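My name is on a list

The Irgate business magazine put out its yearly list of local people in business this week, and I'm on it, in the legal section. Page 19, bottom left, between a title company owner and a man who leases cranes.

I found out from my sister, who texted me a picture of the page before I had seen it myself. The magazine had sent me a form back in the fall asking for my job title and a head shot. I filled it out and forgot about it. The job title they printed is the old one. I moved from associate to counsel in January, and Maiara Nogueira at our front desk has already asked them to fix it online.

A few people have asked how you get picked. As far as I know, someone sends in your name and the editors make some calls. In my case it was Ekaette Uzor, who I worked with on the Teixeira warehouse leases. She told me so at lunch and then changed the subject.

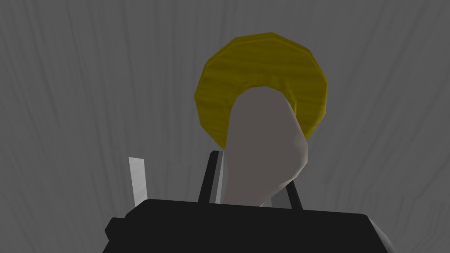
You don't pay to be listed, but you do get offers afterward. The plaque is 495 dollars with shipping. There is a smaller one without the wood backing, and a package of reprints you can hand out to clients. I said no to all of it. My office has one good wall and it has a map of the county on it — I look at that map most days.

The work itself hasn't changed. I spent yesterday on the Hindico easement, which has 2 surveys that don't agree on where the old drainage ditch runs. One of them is from before the road was widened. I'll probably have to drive out there with the surveyor next week and bring boots.

There's a reception for everyone on the list at the Gosetance Hotel at the end of the month. Parking is in the back lot, and they want an answer on guests by Friday noon, so I need to call my sister tonight.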